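Sanent推出Drosero双臂瓶罐分拣工作单元,面向小型实验室与试剂分装车间

Cuevas,2023年6月14日——实验室自动化设备制造商Sanent今日宣布,旗下台面型双臂工作单元Drosero开始接受订单。该产品用于小型瓶罐的取放、转位和入盘,面向样品室、试剂分装车间、教学实验室以及做小批量来料整理的企业。Drosero以整机形式供货,包括围板、底面、两台机械臂、腕部相机、托盘套件和配套的任务软件。首批设备由Sanent在Cuevas的装配车间完成组装和出厂检验,销售与现场服务由经销商Clunero负责。

Sanent过去几年的业务以单臂上下料设备为主,客户多为有固定产线的包装企业。公司在与用户的日常往来中收到不少来自实验室的询问,内容大多相近:瓶子种类杂,每种数量不多,今天摆这一批,明天换另一批,专用的输送和理瓶设备买来用不上几次。Drosero的开发从这类需求开始。今年三月,公司完成了样机的内部评审,随后向31家单位提供了试用安排,其中既有高校的公共仪器平台,也有只有几名员工的分装作坊。本次发布的版本吸收了试用期间的反馈,改动集中在托盘、线缆走向和软件的任务编辑界面三个部分。

整机结构

Drosero的工作区由白色底面和三面白色立板围成,前侧设有抬高的前面板,机械臂底座从面板的开口处穿过。底面和立板采用同一种浅色,主要考虑是相机识别:透明瓶、浅色瓶和带标签的瓶子在统一的背景上更容易分割出轮廓,用户也不必为每一种瓶子单独准备衬底。底面可以用常规的台面清洁剂擦拭,日常使用中产生的擦痕不影响定位,软件在每次开机后的自检中会重新采集一次底面图像,作为当天的背景参考。

两台机械臂分置左右,各自带有夹爪和装在夹爪附近的相机模块。两臂的工作范围在中央区域重叠,托盘一般就放在这个位置。左臂和右臂没有固定的主从关系,任务可以指定由哪一侧执行,也可以交给软件分配。在重叠区内,软件对两臂的路径做互斥处理,一侧进入托盘上方时,另一侧在外侧等候或者执行自己的下一段动作。 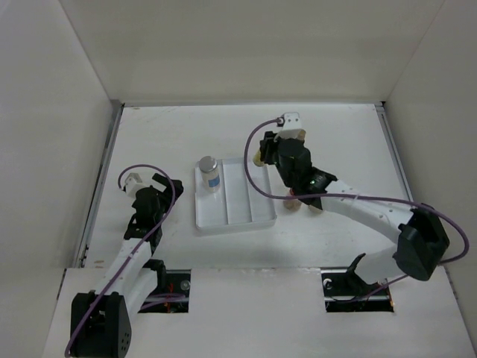
Drosero工作区:双臂之间放置三格白色托盘,左侧格内立有一只银色螺旋盖的小玻璃瓶。

托盘套件

随机托盘为白色塑料材质,浅盘带边沿,内部为平行长格。长格的做法来自试用阶段的意见。早期样机使用的是按瓶径开孔的孔板,孔板定位准确,但换一种瓶子就要换一块板,试用单位的抽屉里很快堆满了各种规格的板。改用长格之后,同一只托盘可以接纳直径不同的瓶罐,立放和平放都可以,具体位置由腕部相机在放置之前确认。

对于仍需要固定位置的用户,Sanent提供可选的隔片,隔片卡在长格边沿上,徒手即可装卸。单独订购的托盘套件定价为569欧元,内含托盘、隔片、底面定位件和一张标定卡。已经购买整机的用户无需另购,除非要在同一班次内轮换使用多套托盘。

托盘不要求严格摆正。操作人员把托盘放到底面上,软件通过相机找到托盘边沿,计算出它的位置和角度,再把任务中的坐标换算过去。托盘被碰歪以后也按同样的办法处理,任务暂停,重新识别,然后从中断的那一步继续。如果识别结果与上一次相差过大,软件会要求操作人员在屏幕上确认一次。

夹取与识别

瓶罐类物件的难点在于材质和姿态变化多。玻璃瓶表面光滑,反光位置随角度移动;塑料罐受力后可能变形;装有颗粒物的罐子重心与空罐不同,平放时内容物还会移动。Drosero的夹爪采用可更换的指件,出厂时提供通用指件,另有加装软垫的型号可选。夹持力按物件类别设定,在任务中以“轻”“中”“重”三档表示,有经验的用户可以在高级设置里直接填写数值。

腕部相机随夹爪移动,在接近物件的最后一段路程中持续工作。相比只用顶部固定相机的方案,这种布置能够看到托盘内侧和瓶身下缘,对平放在格内、一部分被边沿遮住的罐子尤其有用。

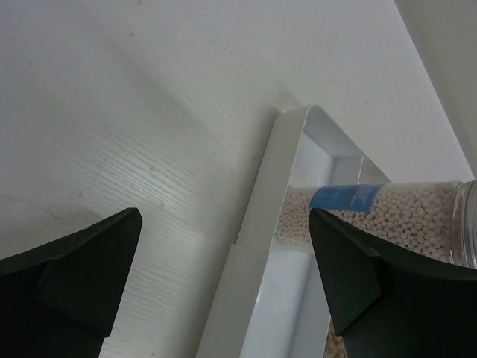
标签识别作为软件的可选功能提供。启用后,系统在夹取之前记录标签的颜色和位置,能够读出文字时一并记录文字,读不清的标签会被列入待核对清单,由操作人员在任务结束后处理。Sanent不建议用户把标签识别当作唯一的物料核对手段,对于有追溯要求的物料,仍应使用带条码的容器和单位原有的登记流程。

瓶盖方面,当前版本支持对已经旋紧的带盖容器和无盖容器进行取放,不包含自动旋盖和开盖功能。无盖容器只能以直立姿态搬运含有内容物的样品,软件默认禁止在这种情况下翻转腕部。双臂协同旋盖正在开发之中,发布时间另行通知。

任务软件

Drosero的任务软件在随机配备的控制电脑上运行,不要求联网。任务由若干步骤组成,每一步写明物件、起点、终点和执行的手臂。用户可以在列表中直接填写,也可以手动带动机械臂走一遍,由软件记录下关键位置,再回到列表里修改。两种方式生成的任务格式相同,可以互相拷贝。

任务记录保存在本机,最多可保留3,000次取放的图像和动作数据,超过之后从最早的一条开始覆盖。需要长期存档的单位可以设置定时导出到指定的网络目录。记录中的图像按步骤排列,出现夹空、滑落或放置偏差时,操作人员可以翻回到那一步查看腕部相机当时拍到的内容。试用单位对这一部分使用得比公司预想的多,因此正式版增加了按物件名称和按结果检索的功能,并允许在单条记录上添加备注。

软件界面提供中文、英文和西班牙文。不同语言之间切换不影响已保存的任务,物件名称按用户录入时的文字显示。

对于有编程能力的用户,Sanent开放了控制接口,可以读取相机图像、手臂位置和夹爪开合状态,也可以发送运动指令。接口文档随设备交付。通过接口发送的指令同样受到软件限速和重叠区互斥规则的约束。

试用情况

参加试用的单位使用方式各不相同。做试剂分装的企业多用它把分装完的瓶子从台面收入托盘,再由人工送去贴签或入库。高校的仪器平台更多用于样品的前后转移,在送检样品较多的时段安排设备连续运行,操作人员在旁处理登记。也有单位把设备用于教学,让学生自行编写取放任务,对照腕部相机的记录检查结果。

试用中提出的问题也有一些共同点。较早的样机把相机线缆固定得过紧,腕部转到较大角度时线缆受力,现在的版本为线缆留出了活动余量,并在连杆上增加了固定点。用户仍需留意线缆是否搭到托盘上方,任务编辑界面为此增加了一项试走检查,以低速走完整个任务,不闭合夹爪。另一个问题是环境光。靠窗摆放的设备在上午和下午的识别表现不一致,Sanent建议将工作单元安装在光照稳定的位置,必要时加装顶部灯条。灯条为选配件,由Clunero供应。

透明空瓶的识别仍有改进余地。在浅色底面上,内部没有内容物、外部没有标签的透明瓶轮廓较弱,系统会降低接近速度,并增加一次侧向拍摄,单件用时因此变长。以这类瓶子为主的用户,可以向Clunero申请用自己的样件做一次测试,再决定是否购买。

安装与服务

设备安装在承重合格的平整台面上即可,不需要改造房间。供电使用普通单相插座,不需要压缩空气。Clunero的服务人员负责上门安装、标定和基础培训,标定完成后向用户移交一份记录,内容包括两臂的重复定位检查结果和相机标定参数。移动设备之后需要重新标定,用户可以使用随机的标定卡自行完成,也可以预约上门服务。

指件和托盘属于易耗件,不在整机保修范围之内。机械臂、相机模块和控制电脑适用整机保修条款,具体年限以销售合同为准。Sanent在Cuevas保留备件库存,线缆和相机模块可以由用户自行更换,步骤见使用手册。机械臂关节的维修需要返厂,返厂期间Clunero可以按库存情况提供替代设备。

安全方面,Drosero供经过培训的人员使用。两臂运行时,手不应伸入工作区。前面板旁配有急停按钮盒,按下后两臂停止运动,夹爪保持当前的开合状态,避免把夹持中的瓶子松开。设备没有防爆设计,也不能代替通风柜,挥发性、腐蚀性和有生物危害的物料不在适用范围之内。

供货与试用申请

Drosero即日起通过Clunero接受订单,按照签约顺序排产。整机价格根据指件型号、托盘数量和服务内容报价。符合条件的实验室和企业可以申请30天的现场试用,试用期间提供与正式用户相同的培训和电话支持,往返运输由Clunero安排。申请时请附上拟处理瓶罐的尺寸、材质、是否带盖以及大致的日处理量,有实物照片的请一并提供。

参加过样机试用的单位可以保留现有任务文件,正式版软件支持直接导入。仍在使用孔板的试用单位可以免费换领一套长格托盘,换领手续由原来的服务联系人办理。

关于Sanent

Sanent从事台面型自动化设备的设计和制造,产品包括单臂上下料设备、Drosero双臂工作单元以及相关的夹爪和托盘配件,装配与检验工作在Cuevas进行。

关于Clunero

Clunero为实验室和轻工业用户提供自动化设备的销售、安装和维护服务,是Drosero的授权经销商。

产品资料、外形尺寸图和试用申请表可向Sanent市场部或Clunero各服务点索取。媒体如需转载本文图片,请注明来源为Sanent。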